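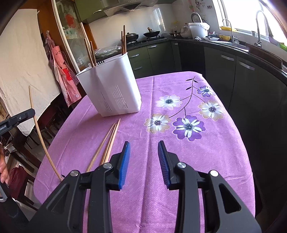 Three chopsticks on the tablecloth

Ticket 701: Laminate results change when ply order is reversed
Product: Torniria, plate module
Opened by: Joon-young Seol
Status: waiting for customer

Joon-young Seol, 09:13
I am using Torniria to calculate a flat panel with 19 plies of carbon/epoxy. When I reverse the order of the plies, the in-plane stiffness stays the same, as I expect. But the coupling terms (matrix B) do not change their sign. For some cases they become nearly 38 percent smaller, which I cannot explain. The ply thickness is the same for all plies. I have attached the input file.

Support, 10:40
Thank you for the file. Could you please tell us which reference plane is selected under Geometry? With "bottom surface" the signs do not simply reverse.

Joon-young Seol, 11:19
It was "bottom surface". The file was imported from Bulalico and I did not check this setting after the import. I changed it to "mid-plane" and now B changes only its sign. However, ply 13 still shows an angle of 0 degrees in the report, and in my table it is 45.

Support, 13:05
The importer reads an empty angle cell as 0. Please type the value again in the ply table, save, and run the report once more.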